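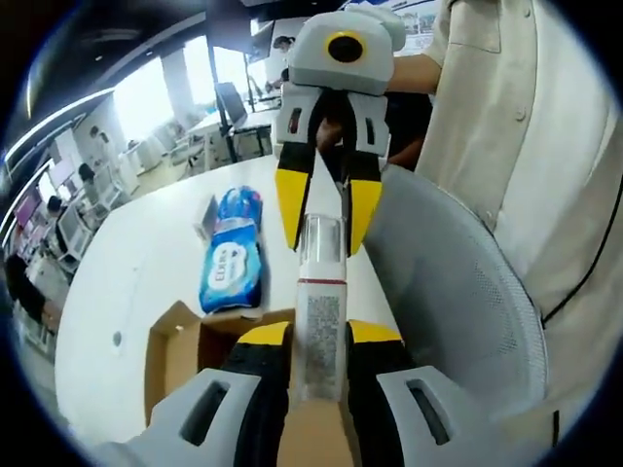

A white plastic bottle with a clear cap, held upright.

The groundsman at Brelholm rugby club starts at six on the Monday after a home game, walking the pitch with a fork and a bucket of seed. He has had the job for eleven seasons and says the surface is in better shape than he expected after a dry August.

"The far touchline went brown and stayed brown," he said. "We put 3000 litres on it one night and by the next afternoon you wouldn't have known."

Brelholm open their home programme against Sowerby on Saturday. The ground holds 900 and the club expects to sell out, as it did for the same fixture last year. Sowerby won that one with a late penalty from the left, where the turf had been relaid.

"I watched their kicker heel his mark into my new grass," he said. "It held up, mind. I was more bothered about the score."

He was a prop in the second team until his knee gave out, and took on the pitch when the previous man moved to Ommont. There was no handover. He found a mower with a seized engine and a shed key that opened a different shed.

The mower is now a Grindier, bought second-hand. He cuts the grass at 60 millimetres through the winter – longer than the backs would like.

"They come and tell me it's slow. The forwards never say a word about it. If I take it shorter we're playing on mud by November, and then they all complain."

Scrums do the most harm. He would like the under-15s to move their scrum practice behind the posts at the car park end, and has asked their coaches twice. Training on the main pitch has been cut to one evening a week, with everything else on the bottom field, where the lights are poor and the drain by the gate backs up.

He is paid for 12 hours a week. Asked how many he works, he said he had stopped writing it down.

On Saturday he will mark the lines at eight and watch from the bank beside the scoreboard. He does not stay in the clubhouse long afterwards.

"I have one pint and go back out with the fork," he said. "You want the divots in before it gets dark."

Kick-off is at three.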